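I joined the Cindmont robotics club because my kid dropped out and I'd already paid the fee. That was February. By spring I was the one nagging everybody about practice times!

The club's big project is called Manaretti, and the idea is simple enough — teach a robot to deal with the stuff that lives on your couch. Blankets, pants, cushions, all the floppy things. We don't have a fancy lab, so the students do their gripper work by hand, in living rooms, and bring the recordings back to Hanan Kanaan for sorting. She wants 900 clips before the Jirkemton meet (I think she'd take 2,995 if we let her).

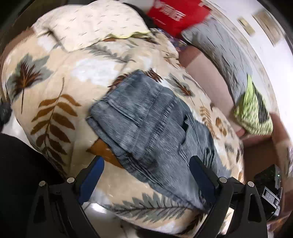
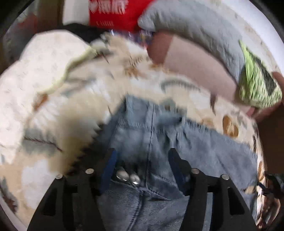
Couch practice, patterned bedding and all.

Nadine Sfeir told me later that soft things were what finally made her stay with the club, after a whole year of getting blocks into bins and feeling bored silly. A sleeve never lands the same way, she said, and she'd started folding her laundry slowly just to watch her own fingers.

I've caught myself doing it too, which my family finds very funny. Majdi Mansour is writing the sorting code now, and we still need a second laptop that doesn't freeze. If you have one in a closet, bring it by — we'll feed you.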